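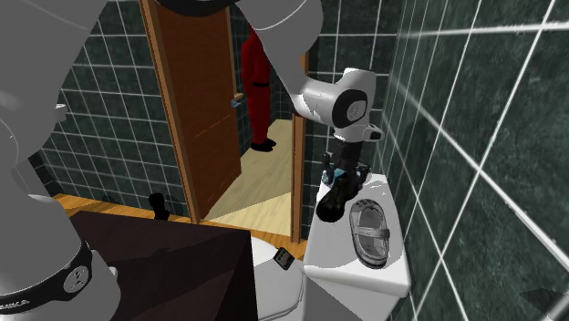
图1 仿真场景:卫生间,水箱盖取放任务,机械臂视角侧存档画面

仿真示教数据采集 开工前及过程检查表(附批注)
项目:Dolluteo 抓取示教集
场景包:Dronwood 卫生间
检查人:Ruairi Paterson
日期:2021年2月25日

一、场景与资产

1.1 场景包版本与任务单一致。合格。
1.2 墙面瓷砖贴图加载完整,无缺失材质。待复核。
批注:右墙下部有一块近黑色、边缘呈锯齿状的平面区域,请资产组确认是贴图问题还是独立物体。确认前该区域不参与自动标注。
1.3 水箱盖碰撞体与可见网格重合。合格。
1.4 台面物体资产编号齐全。不合格。
批注:夹爪下方的深色长条物体在清单中只写“杂物”,标注员无法归类。须补正式名称和质量参数。水箱盖上的灰色单只鞋编号无误。
1.5 马桶上的黑色小型矩形装置,标签暂用“带按键装置”,不得自行改为“遥控器”。

二、机械臂与夹爪

2.1 关节限位按 Horkosine 控制器配置写入。合格。
2.2 夹爪开合行程归零后误差在允许范围内。合格。
2.3 前臂与门框、墙面的最小间距告警已启用。合格。
批注:本场景空间窄,告警触发后不允许手动忽略,该条轨迹直接作废。
2.4 释放高度上限已设置。不合格。
批注:沿用 Purves 场景的旧值,水箱盖高度不同,需重新测定。

三、人员模型

3.1 门洞内红衣人物模型的碰撞体已启用。合格。
3.2 机械臂工作包络不进入门洞。待复核。
批注:从本视角看,前臂遮住人物一部分,头部不可见,不能据此判断间距。以俯视相机的距离日志为准。
3.3 人物被遮挡时仍输出完整分割掩码。合格。

四、采集过程

4.1 目标条数2000,每批255条,末批不足数照常提交。
4.2 每条轨迹起止均有静止段,操作员不得提前切断录制。
4.3 抓取失败的轨迹保留,标记为失败,不得删除。
批注:上一批有34条失败轨迹未打标记,已退回。失败样本用于训练判别头,漏标比缺数影响更大。
4.4 同一初始摆放重复不超过3次。
4.5 随机种子写入元数据。合格。

五、结论

1.4、2.4 整改后方可开始正式采集,1.2、3.2 可并行复核。试采数据单独存放,不并入训练集。下次检查定于四月,届时同时抽查标签一致性。

签字:Ruairi Paterson

本网站使用 Cookie 以改善浏览体验。继续浏览即表示您同意我们的 Cookie 政策。 接受 管理设置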